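February 14, 2019

Second full day of teleop on the toy kitchen.
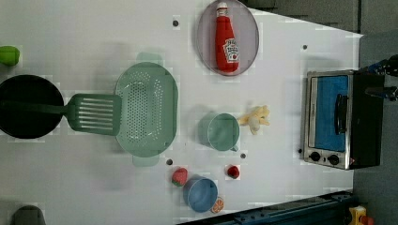
Got in before Gun-woo and homed the arm. Task today was ketchup off the plate, banana onto the plate. I drove the first 100 and my wrist was sore by the end of them, so Seon-mi took over. She is smoother than me and pauses less before closing the gripper. Rory says the pauses show up in the policy later, it just sits there over the object. I need to stop hesitating.

The mug handle is still the worst thing to grab. Tried coming in from the side and kept nudging the banana. Better to bring the wrist around first, then go down slowly. Wrote that on the sheet for Pascal, who drives tomorrow.

Lost connection to the leader arm twice before lunch. Swapped the cable and it held.

We stopped at 301 episodes. Target was 400. Threw out 2 where I bumped the plate hard. Dušan wants the toaster oven door started next week, and the whole set sent to Vodside by May. I think the door needs a slower speed limit. Will ask him.

Home at seven. Leftover soup.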